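Home Organization 484, Unit 4: Cords, Plugs and Power Strips
Instructor: Anju Rathore
Flendevholm Adult Learning, 22 September 2022

Welcome back! This is my favorite unit, and I hope the cord bag you brought from home is a big one. In August the group filled two crates before the break.

Terms for tonight
Lead: the cord running from the strip to the wall.
Load: everything plugged into the strip, added together.
Adapter: a plug that goes between a socket and something else.

Sorting
Tip the whole bag out. Put every cord with its device first, and only then look at what is left over. Label both ends -- yes, both! A label 30 mm long takes a device name in clear handwriting. Anything with cracked insulation or a bent prong goes in the Grustwood recycling box by the door.

Coiling
Use loops as wide as your hand and let the cord turn the way it wants to. Tight wraps around a brick or a strip strain the cord where it enters the housing. 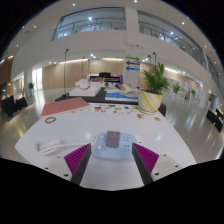 Power strips deserve a spot of their own on the desk plan, and they are so satisfying to get right. Decide where the strip goes before you place anything decorative. Look at how the white cable trails off to the left of the light blue strip in loose loops, and at the mauve adapter standing up from the middle. An upright adapter needs headroom, so measure with it plugged in if your strip is going in a box or a drawer.

For next time
Draw your own desk from above, with every cord on it. Read the Siu handout, pages 100 to 104. Bring a soft tape measure!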